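Put the unit price back on the shelf edge

The small figure under the shelf price, the one giving pence per 100 grams or per litre, is the most useful number in a supermarket and the worst printed.

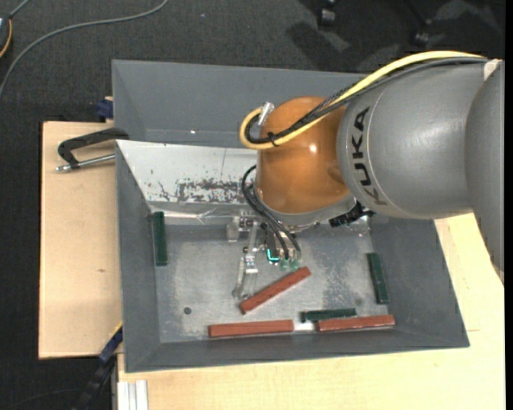 My case is that it should be set at no less than half the height of the selling price, in the same ink, and always in the same unit for goods of the same kind. None of this requires new technology. It requires a ruler.

I spent a Sunday morning in the Catandale branch of Danside with a notebook and a steel rule. I recorded 435 shelf labels across dry goods, tinned goods and cleaning products. Of these, 329 carried a unit price and 106 did not. The commonest height for the unit figure was 2 mm, which I can read at arm's length in good light and cannot read at all on the bottom shelf without kneeling.

Size is the lesser fault. The greater one is mixed units. Washing powder was priced per kilogram in one bay and per wash in the next. Tea bags were given per 100 grams beside a rival priced per bag. A shopper who wants to compare the two must find the pack weight, find the number of bags, and divide. Most people will not do that with a child in the trolley, and they should not have to.

Delwyn Ngata, who ran grocery pricing at Najjar before she retired, has put the opposite view to me in writing. Her argument is that "per wash" is the more honest measure for powder, as a concentrated product does more with less. I accept the chemistry. The difficulty is that the dose is set by the maker, who may alter it between one box and the next. A kilogram stays where it is. If the shop wishes to print both, there is room, provided the picture of the smiling tomato is removed.

Promotions need a rule of their own. Of the labels I recorded, 156 were for some kind of offer, and on most of those the unit figure still referred to the full price. Rhys Cartwright wrote on this page in April that offer labels change too often to be worth recalculating. They are printed by the same system that prints the offer. The sum is one division.

There is also the matter of loose goods. Carrots sold singly by weight and carrots sold in a bag should be labelled alike, and in Catandale they are not: one is per kilogram, the other per pack with the weight on the back.

I would start with three categories: laundry, hot drinks and breakfast cereal. Fix the unit for each, fix the minimum height, and apply both to offers. The labels are replaced regularly in any case, so the cost is mainly in changing the template. Coralie Sutcliffe has suggested adding kitchen roll, priced per square metre instead of per sheet, and I would support that too.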